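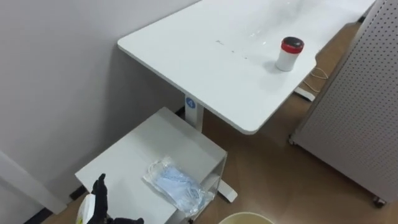
A pedestal cabinet, also called a desk pedestal or under-desk cabinet, is a low storage unit meant to stand beneath or beside a desk. Many run on casters, which lets them be rolled out of the way and, more often, left there.

The type spread through offices as desks lost their built-in drawers. Height-adjustable desks on column legs had nowhere to hang them, and the drawers moved to a separate box on the floor. Common units are small enough to go under the desk, although a good number spend their working lives next to it, where the flat top serves as a second desk for whatever the first one has rejected. Bags of face masks, unopened mail and spare cables are typical.

The furniture historian Mafalda Calado, in a study of 72 offices, called this surface "the porch." She found that things put on it for a minute stayed for roughly 5 weeks. Drawers were used less, and one held only the key to itself.

The Peixoto, sold by the maker Jekovent, came with a padded lid so that it could double as a guest seat. Guests were seldom able to reach it. A later model, the Irnanard 300, had a sloping top that kept clutter off and sold poorly.

See also: Filing cabinet; Side table; Caster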